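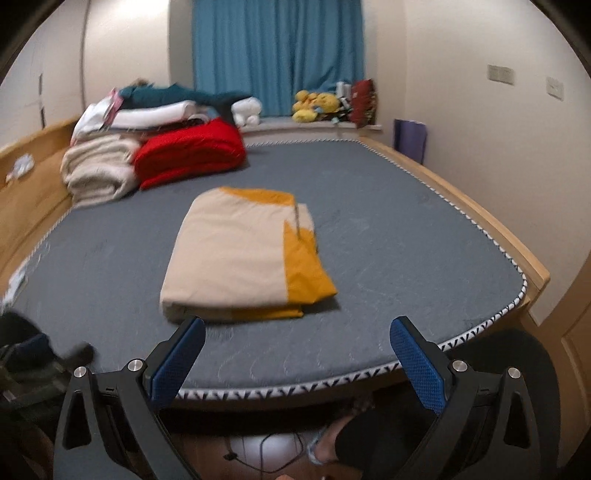
Mattress slides on slats and leaves a gap at the headboard

Posted in Bedrooms and bedding by Warik

I have a 90 cm Kadell bed with a wooden headboard and a mattress bought separately. Over a week the mattress moves towards the foot end and a gap opens at the top, wide enough to lose a pillow in. The slats are smooth varnished pine, screwed down at both ends. The mattress label gives the same width as the bed. I have tried turning it head to foot – no change. Is there a fix that doesn't involve glue or drilling?

3 replies

Drerkcombe
Measure the length before anything else. Width labels are usually right, but lengths vary, and some are quoted without the piping. If the mattress is more than 2 cm short it will always travel, and you need to fill the space at the foot end with a strip of firm upholstery foam, cut to the depth of the mattress and covered in cotton.
If the length is right, the problem is friction. Open-weave rubber rug underlay, the sort sold by the metre, works well on varnished slats. Lay it across the slats in two bands, one under the shoulders and one under the hips. Don't cover the whole base with it, as air needs to get through from below. Lift the mattress on to it and lower it straight down. Dragging it will bunch the underlay.
Replace the underlay when it starts to crumble. Mine lasted about 39 months.

paredes_b
had the same, bought a new bed

Warik
Measured it on Thursday. The mattress is 1 cm short, so that isn't the cause. I have put down two bands of underlay as described and will check the gap at the weekend. The slats had also been waxed at some point – I wiped them with white spirit and let them dry first.

Viewed 3,696 times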